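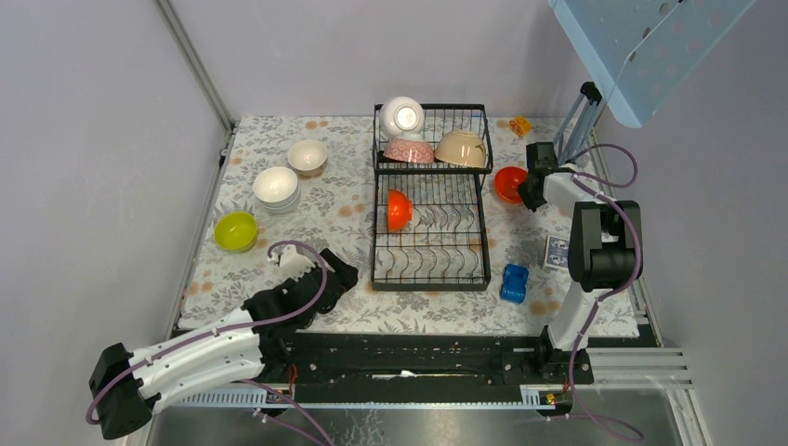
Robots in the Dish Room

Automation means letting a machine do a job, or part of a job, that a person used to do. At the Killey lunch kitchen, one job being automated is putting clean bowls into a dish rack.

The test table has a black wire rack with two tiers and a robot arm on each side. Each arm ends in a gripper, the part that works like a hand. Bowls are harder than they look. They come in different sizes and colors, and a gripper has to close on the rim without pushing the bowl away. Toys and other small things can be on the table too. The robot has to tell them apart from dishes.

What changes for the workers?

The kitchen serves 200 lunches a day. Before the project began in July, Impi Kallio spent 75 minutes of each shift racking bowls by hand. Now she spends part of that time teaching the robot. She moves the arms through the job, and a computer program called Usent records each movement. One movement from start to finish is called a demonstration. Usent has stored 1,292 of them.

Some work stays with people. Impi checks for chips and cracks, and she decides when a bowl must be washed again. Her coworker Tülin Yalçınkaya learned to replace worn gripper fingers and to stop the arms safely. Both had to take a training course first.

Words to know

Gripper: the part of a robot that holds things.
Joint: a place where an arm bends or turns.
Demonstration: one recorded example of a job.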